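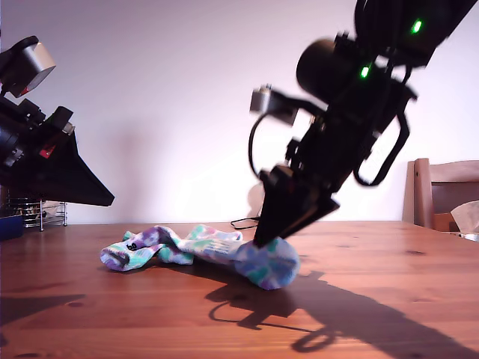
# How do you pair tie-dye socks when no two look alike?

**Adwoa Laryea** · 08/02/2026 · 134 views

Hello everyone, and thank you in advance for having patience with what I know is a small problem. My daughter got it into her head last winter that plain socks were dull, and I can't say I disagreed with her, so between birthdays and one very good sale at Fevent we have gone almost entirely over to tie-dye. Lavender, mint, pale blue, pink, a bit of everything. They're cheerful and soft and I love seeing them go by on people's feet.

What I don't love is laundry day. With the old socks I could pair the whole basket while I was on the phone with my sister. Now I pick one up, think "ah, the purple one," and then there's a different purple one under it with the patches in other places, and I can't decide if they belong together or if they came out of two separate packs. Turn one over and it looks like a third sock entirely.

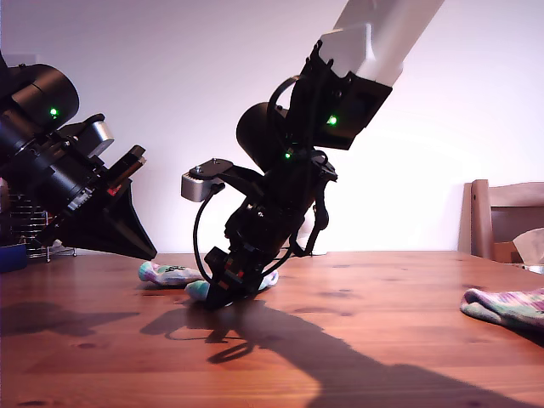 *Pastel prints on the table, and the striped knit one off at the right.*

The striped knits I can manage, because stripes are stripes. It's the tie-dye and the ones with the printed pastel patches that get me. I've tried going by color (too many have all the same colors), by size (my feet and my daughter's are now nearly the same, how did that happen) and by how worn the heel looks, which only helps with the old ones.

The second half of my question is about folding. I grew up rolling the cuff of one sock over the pair into a ball, and my mother-in-law says this ruins the elastic. She lays hers flat and folds them in thirds, and they do look nice in her drawer. Mine come undone before they get up the stairs.

I do all of this on the big wooden table, by the way, so I have plenty of room to spread out.

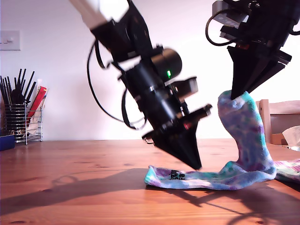 I should also say that I'm not willing to go back to plain white, so please don't suggest that one! My brother-in-law already has, more than once. I'd like to know two things from people who own patterned socks and have a drawer they can open without sighing: how do you tell which go together, and do you roll or fold?

---

**pinehollow_marge** · 24 found this helpful

Oh, I feel for you. I have three granddaughters who stay with me most of July and every one of them brings tie-dye socks, so I've had to work this out more or less in self-defense.

First thing, and I think it will take a weight off your mind: with tie-dye, a lot of pairs never matched to begin with. The dye goes where it goes. Two socks folded together on the same card at the store can have the patches in completely different spots, so if you're hunting for twins you may be hunting for something you never had. Look at these instead:

- **The cuff.** Lay each one down with the cuff to your left and compare just that part. Ribbing doesn't change with the dye. Wide ribs go with wide ribs, and a tall cuff goes with a tall cuff.
- **Any little mark or logo.** Plenty of socks have a letter or a symbol near the cuff, and you can sort by that before you even think about color.
- **The toe.** Put your hand inside and feel the seam. Some are flat, some have a ridge you can feel right away.
- **The background.** Some are white with color on top and some are colored all the way through. Don't mix those two and you've already got smaller piles.

Once I've sorted by cuff and toe, whatever is left in a pile is a pair if I say it is. The girls have never complained.

For keeping them together from then on, I put one small stitch of colored thread inside each cuff, the same color for both. Stitex thread is what I had in the tin and it has held up fine, but anything that doesn't run will do. I did 107 socks over one long rainy weekend with the radio on and had a lovely time, though I know that isn't everybody's idea of one. A laundry pen works on the light ones if you can't face a needle.

Smooth each sock out properly before you compare. When they're bunched up in the middle the colors land on top of each other and you can't tell a thing. I pull from the toe and the cuff at the same time, give it one little tug, and lay it down.

As for folding, I'm with your mother-in-law, I'm sorry to say! Put one sock on the other, fold the toe up to a third, then the cuff down, and tuck the toe end inside the cuff opening. It's the tucking that keeps it from coming apart on the stairs.

---

**dkoss** · 7 found this helpful

Mesh bag. Everybody gets one, socks go in when they come off, bag goes in the wash closed. We use the Lightfoot ones with the zipper. Doesn't tell you which is whose pair but at least yours and your daughter's don't get mixed.

I roll. Elastic is fine.

---

**Adwoa Laryea** · follow-up

Thank you both so much! I went through a batch this morning with Marge's cuff method, and would you believe I'd been keeping tall cuffs and short cuffs together all this time because they were both "the green and purple ones." I feel a little silly — but pleased too.

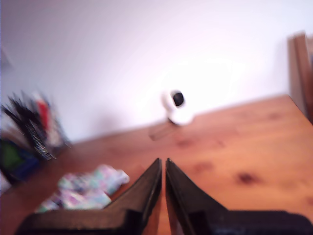
*The table, knots and all, with a pastel heap still over on the left.*

I'm going to do the thread stitches as well, a few at a time in the evenings. I've got lilac, yellow and a dark green, and I think I'll give my daughter the yellow. The thirds fold with the tuck works on everything except the thick Plarnus ones, which spring open the minute I let go, so those I'm still rolling and my mother-in-law needn't know.

dkoss, I've ordered two of the mesh bags. Do you zip yours all the way, or leave a gap so they get a proper rinse?

---

**dkoss**

All the way. Just don't overfill it, half full is plenty.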